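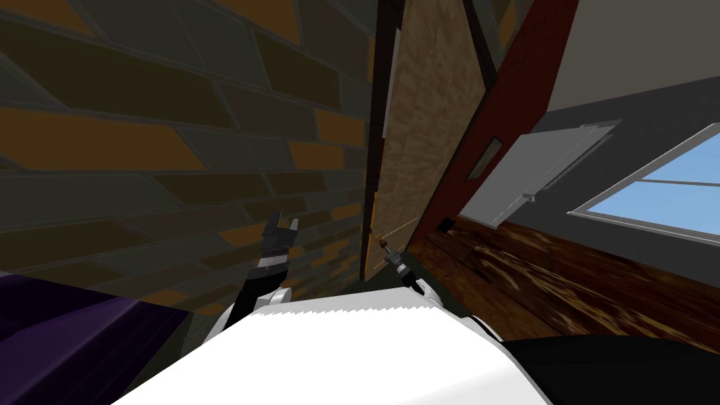 Print this page | E-mail this page

Repointing went on through May. The Haugen lime mix wants 90 minutes of standing time before use – less than that and it drags under the iron. I raked the old joints to twice their width and misted them the evening before.

One bag covered less wall than the Gudora data sheet claims. Total spend was 219, sand included. Curing is slow in shade, so the burlap stays up until Thursday. The north side gets the same mix, with a finer sand.

Print | E-mail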